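Kann der Roboter wirklich alles greifen?

Wer hat getestet, was hat geklappt und warum man bei Zahlen immer nachfragen sollte

Vielleicht hast du schon einmal ein Video gesehen, in dem ein Roboter ein rohes Ei aufhebt. Oder eine Erdbeere. Darunter steht dann gern: »Der Greifer, der alles kann!« Wir von der Kinderredaktion sind bei solchen Sätzen misstrauisch. Alles ist ziemlich viel. Eine nasse Socke gehört auch zu allem. Ein einzelnes Blatt Papier auf einem glatten Tisch ebenfalls.

Deshalb haben wir uns angeschaut, wie man Greifer überhaupt vergleicht. Und wir haben zwei Leute gefragt, die das in der Werkstatt von Kinotach jeden Tag machen: Tove Ásgeirsdóttir und Riaan Mofokeng.

Was ist ein Greifer?

Ein Roboterarm hat von sich aus keine Hand. Er hört vorne einfach auf, mit einer runden Scheibe, in der Löcher für Schrauben sind. Daran kann man verschiedene Werkzeuge befestigen: einen Bohrer, eine Farbdüse oder eben einen Greifer.

In unserem Text geht es um zwei Sorten. Die eine hat Finger. Meistens sind es nur zwei, und sie gehen auf und zu wie eine Zange. Die andere hat einen Saugnapf. Der saugt Luft an und hält damit Dinge fest, so ähnlich, wie wenn du einen Joghurtdeckel mit dem Mund ansaugst. (Ja, das haben wir in der Redaktion ausprobiert. Große Deckel gehen besser.)

Welche Sorte ist besser? Das steht in der Werbung immer ganz genau. Leider steht in jeder Werbung etwas anderes.

Finger oder Saugnapf?

Der Saugnapf mag glatte Sachen. Ein Karton, eine Plastikflasche, eine Hülle: Napf drauf, saugen, fertig. Bei einem Wollhandschuh sieht es anders aus. Durch die Maschen strömt ständig Luft nach, und der Napf findet keinen Halt. Auch bei einem Schwamm hat er es schwer.

Die Finger kommen mit Stoff viel besser zurecht, sie zwicken einfach eine Falte zusammen. Dafür brauchen sie Platz. Wenn eine Schachtel dicht an der Wand einer Kiste liegt, passt kein Finger dazwischen. Und bei einer flachen Platte, die auf dem Boden liegt, kratzen die Finger oft nur daran herum.

»Wer mir sagt, sein Greifer ist der beste, den frage ich zuerst: der beste wofür?«, sagt Tove Ásgeirsdóttir. Eine Antwort darauf bekommt sie selten sofort.

Der Trick mit den 99 Prozent

Jetzt kommt der Teil, bei dem du gut aufpassen solltest. In einem Prospekt der Firma Plullau haben wir gelesen: »99 Prozent aller Griffe gelingen!« Das klingt toll. Von hundert Versuchen ginge dann nur einer daneben.

Wir haben dort angerufen und gefragt, was denn gegriffen wurde. Die Antwort: Bauklötze. Immer dieselben Bauklötze, immer mit Abstand auf einem Tisch verteilt. Und was heißt »gelingen«? Da wurde es am Telefon kurz still. Dann erfuhren wir, dass ein Griff schon zählte, wenn der Klotz einmal hochgehoben war. Ob er danach wieder herunterfiel, wurde nicht aufgeschrieben.

Gelogen ist die Zahl also wohl nicht. Sie verrät dir nur fast nichts darüber, was der Greifer in einer vollen Kiste anstellt. Stell dir vor, jemand sagt: »Ich treffe beim Basketball fast jeden Wurf!« Und dann steht er auf einer Leiter direkt über dem Korb.

Wie ein fairer Test aussieht

Bei Kinotach benutzen sie für jeden Greifer dieselben Gegenstände. Sie liegen in einem Schrank und tragen Nummern, insgesamt sind es 107. Darunter sind harte und weiche, runde und kantige Dinge. Für einen Durchgang kommen ein paar davon in eine Kiste. Der Roboter soll sie eins nach dem anderen herausholen.

Riaan Mofokeng schreibt mit. Gezählt wird ein Griff bei ihm erst, wenn das Ding in der zweiten Kiste angekommen ist und dort auch liegen bleibt. Fallenlassen gilt als Fehler. Zwei Sachen auf einmal erwischen übrigens auch, obwohl das ja fast ein Kunststück ist.

Im März haben die beiden einen langen Vergleich abgeschlossen, mit fast 2.000 Griffen. Der Fingergreifer gewann bei Stoff und Spielzeug. Der Saugnapf gewann bei Schachteln und Flaschen. Bei dünnen, flachen Sachen waren beide schlecht, und zwar so schlecht, dass Riaan beim Mitschreiben zwischendurch einen neuen Stift brauchte.

Ein Gewinner für alles kam dabei nicht heraus. Wir finden, dass man dem Test gerade deshalb eher glauben kann als dem Prospekt. Aber auch hier haben wir nachgehakt: Wer sucht eigentlich die Gegenstände aus? Das macht Tove. Und könnte sie nicht heimlich lauter Dinge nehmen, die ihr Lieblingsgreifer gut kann? »Könnte ich«, sagt sie. Deswegen hat eine andere Werkstatt, Zenudgate, die Liste geprüft und einige Sachen ausgetauscht. 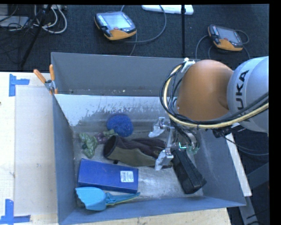 Lesezeit: 6 Minuten

Sechs Dinge liegen in der grauen Kiste, und bequem ist für einen Roboter kaum eins davon. Der lange Arbeitshandschuh liegt mittendrin, ein Ende steckt schon unter einem Finger des Greifers. Für die zwei silbernen Finger ist Stoff eigentlich eine gute Aufgabe. Aber gleich daneben liegt das blaue, flauschige Ding mit der Vertiefung in der Mitte, und der andere Finger ist ganz nah dran. Da kann man leicht das Falsche zwicken.

Überlege einmal selbst: Wo würdest du die blaue Schachtel mit dem weißen Etikett anfassen? Vor ihr liegt die hellblaue Schaufel. An deren schmalen Griff kämen zwei Finger vielleicht heran, aber die breite Seite liegt nahe an der Kistenecke. Und die Figur in Grün und Purpur hat keine einzige Stelle, die so schön gerade ist wie ein Bauklotz.

Und die Kamera?

Wenn ein Griff danebengeht, ist nicht immer der Greifer schuld. Der Roboter muss ja erst wissen, wo etwas liegt. Dafür bekommt er Bilder von einer Kamera, und ein Computer rechnet aus, wohin der Arm fahren soll.

Bei glänzenden Böden wird das knifflig. Wo sich Licht spiegelt, sieht der Computer manchmal einen hellen Fleck und weiß nicht, ob das ein Gegenstand ist. Schwarze, glatte Sachen sind ebenfalls gemein. Manche Kameras messen Abstände mit Licht, und von so einer Oberfläche kommt oft zu wenig davon zurück.

Nomvula Visser hat bei Kinotach deshalb nur die Kamera gewechselt und alles andere gleich gelassen: gleicher Arm, gleicher Greifer, gleiche Gegenstände. Das ist wichtig. Hätte sie 2 Dinge gleichzeitig geändert, wüsste sie hinterher nicht, welches davon geholfen hat. Mit der neuen Kamera klappte es bei schwarzen Sachen besser und bei durchsichtigen genauso schlecht wie vorher.

Vier Fragen für das nächste Robotervideo

Was wird gegriffen, und wer hat es ausgesucht?
Wie oft wurde es probiert, bevor gefilmt wurde?
Wann zählt ein Versuch als geschafft?
Läuft der Film in echter Geschwindigkeit? (Schau auf Menschen im Hintergrund. Flitzen sie komisch herum, ist er schneller gestellt.)

Probier es aus

Du brauchst eine Grillzange, einen Schuhkarton und sechs Dinge aus deinem Zimmer. Nimm etwas Weiches, etwas Flaches und etwas Rundes dazu. Lege alles durcheinander in den Karton und hole es mit der Zange heraus, ohne den Karton zu berühren. Schreibe vorher auf, was als Fehler gilt! Danach ist ein Freund oder eine Freundin dran, mit denselben Sachen.

Und jetzt das Gleiche mit einem geschlossenen Auge. Merkst du, wie schwer es wird, den Abstand zu schätzen?

Wörter zum Nachschlagen

Greifer: das Werkzeug vorne am Roboterarm, mit dem er Dinge festhält.
Prospekt: ein Heft, in dem eine Firma ihre eigenen Sachen lobt.
Versuchsreihe: viele Versuche hintereinander, die alle nach denselben Regeln ablaufen.

Text: Ngaio Ormsby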